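About Rorach

Rorach began in a rented room behind a bakery, with two teachers, one secondhand piano and a great deal of optimism. Sugeng Wattimena had been giving voice lessons in people's living rooms all over Jatcombe, and he kept hearing the same wish from his students: they wanted somewhere to sing together, with other beginners, and not be rushed. So he called his old friend Debashish Rathnayake, who plays just about anything with strings, and the two of them signed a lease that December.

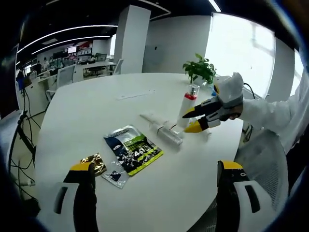

Our youngest singers start at age 7, and we welcome grown-ups of every age right alongside them (we have several families who come as a set!). Group classes stay small, with eight students at most, and everyone gets a turn to pick a song. In the first class we like to sit people in a circle, a habit that goes nicely with a round white table like ours, and we go around and share a piece of music we love. Then we sing -- sometimes beautifully, sometimes not, and always with the windows open if the weather allows.

These days we teach some 200 students, and our winter concert at Adeleke Hall has grown into a whole evening, with soup. If you'd like to try a class, the first one is free. Just stop by the front desk or leave us a message, and Sugeng or Debashish will call you back.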